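Open day at Braltham: a campus I'd happily go back to school for

20/02/2019

I went to the Braltham University College open day with my niece Catarina Caldeira, who starts her final year of school soon and has a shortlist of places stuck to the fridge. I was only meant to be the driver. By lunch I'd filled both sides of my program with notes and she was telling me to keep up!

We started in the Bisero Theatre with the welcome talk. It seats 600 and people were sitting on the stairs. Oi-ling Cheng, the dean of students, kept it short, which the parents around me clearly appreciated, and then took questions for a good half hour. Someone asked about class sizes (first-year tutorials are capped at 20). Someone else asked about the bus from the station, and she admitted it stops too early in the evening and that the college is still arguing with the council over it. I liked her a lot for that.

Then we were let loose. The Lungu Library was my favourite building by a mile – three floors of real books, a silent room at the top with a view over the playing fields, and a ground floor where you're allowed to talk. Carolina Baptista, a second-year history student, showed our group around and walked backwards the whole way without hitting a thing. She told us the library stays open until midnight in exam weeks and that the vending machine by the lifts is best avoided.

Housing came next. There are 1226 rooms across the residences, and first-years who apply by the end of September are guaranteed one. We saw a shared kitchen and two bedrooms in Skilmont House. Small, but the desks are a decent size and the windows open. Catarina paced out the floor in her sneakers and decided her keyboard would fit under the bed. The laundry is free too, so I may see less of her at weekends than her mum expects.

Lunch was a sausage in bread from the student union stall and a very good lemon slice. Mattes Dreßler from the money advice desk sat down at our table with his own sandwich and ended up explaining the bursaries to us and the family opposite. The main one is worth around $1000 a year and he says plenty of students who could get it never fill in the form. It's two pages. We took one. 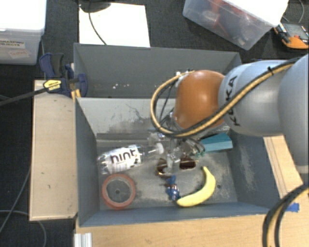 Robot arm over a bin of small objects.

The afternoon was for subject talks. Catarina wanted linguistics, so linguistics it was, and Vasco Bettencourt had a full room trying to say vowels with their jaws held still. I've never heard a noise like it. He was frank about the reading load as well, and put the first-year list up on the screen so we could all have a proper look.

We missed the sports centre and the music rooms, and I'd have liked another hour in the library. If you're going to the next one, park at the north gate and wear comfortable shoes, as the hill up to the residences is steeper than the map suggests. Catarina has moved Braltham up to second on the fridge list.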